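Search this site Search
Type and hit enter

I have a new favorite way to spend a Saturday, and it involves walking up to a bathtub with a gripper in my hand. Nattawut Chuensuk lent me a spot on the Gudgate project, where we teach a robot by doing the job ourselves, holding the same kind of gripper it will use later. No code, no joystick, just your own arm doing the moving! 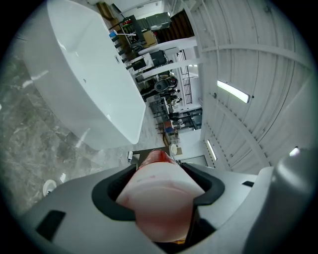
The hand-held gripper by the big white tub.

My first 19 tries were jerky. I kept swinging my wrist the way I would at home, and Nattawut kept telling me to slow down and come in over the rim at one steady angle. Once that clicked I got greedy and did 113 runs before dinner (my forearm has opinions about this).

What I love is how much of yourself goes into it. I always pause a little before I close the fingers, and Nattawut says the robot may well pick that up too. I'm back in December for two more days, with a different room and, I'm told, a sink.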